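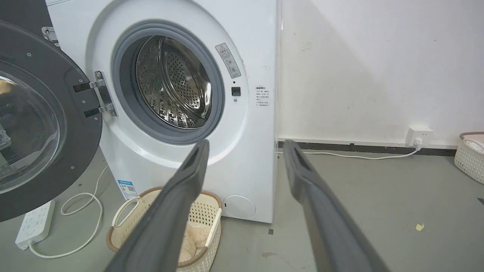 The greenhouse at Clorkside grows peppers and cucumbers under 4 acres of glass, and for most of the past decade its grower fought whiteflies with a sprayer. She stopped two seasons ago. Now she releases parasitic wasps, and she was willing to talk about what that has been like.

"The sprays were working less every year," she said. "We'd knock down the adults and ten days later there they were again. The young ones sit under the leaf and don't move, so you miss them."

The wasps come as parasitized whitefly pupae glued to small cards. Her crew hangs the cards low in the crop, out of direct sun, starting in March before any whitefly has been seen. Waiting for the first adults on the sticky traps was her mistake in the first year.

"By the time I had 40 on a trap I was already behind," she said. "The wasps never caught up in the cucumbers that spring. I had to pull out two rows."

She now checks traps every 7 days and turns over leaves in the same spots each time – by the doors, along the heating pipes, and in the middle of each bay. Parasitized greenhouse whitefly scales turn black, so they are easy to pick out with a hand lens. What she wants to see is more black scales than white ones by early summer.

Heat has been the harder problem. When the house at Clorkside goes past 32 degrees Celsius in July, she sees less activity from the wasps, and she has added shade cloth over the south bays. A sister site at Stisthorpe, which is cooler and closer to the water, has had an easier time.

Hygiene takes up more of the day than it used to. Weeds under the benches are pulled every morning before the heat. Crew coats stay on site and are washed there, as whiteflies will ride in on clothing, yellow clothing most of all.

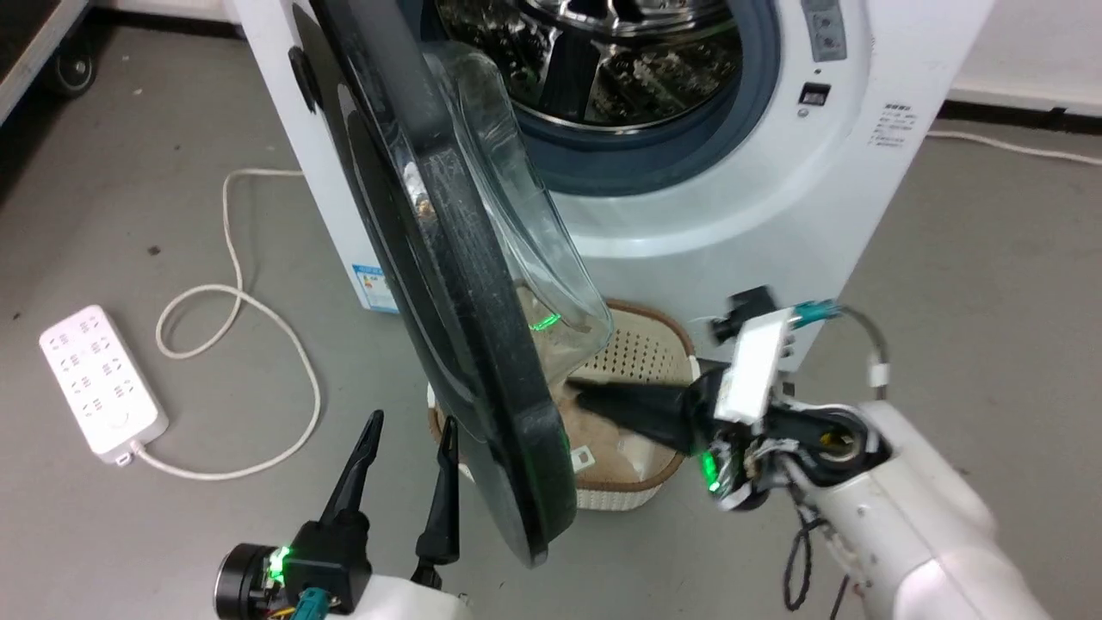

A front-loading washer with the door open, showing the steel drum.

She still keeps a soap spray for hot spots, but uses it only on single plants. Anything with a long residue is out. "You can lose a month of wasps with one bad tank," she said.

Asked about cost, she said the cards are more expensive than the chemicals were, and the labor comes out even. Next year she plans to try a predatory bug in the peppers, and to hold back a bay at Stisthorpe without it for comparison.

"I'd like to see it fail or work in my own house," she said. "The trial numbers all come from somebody else's crop."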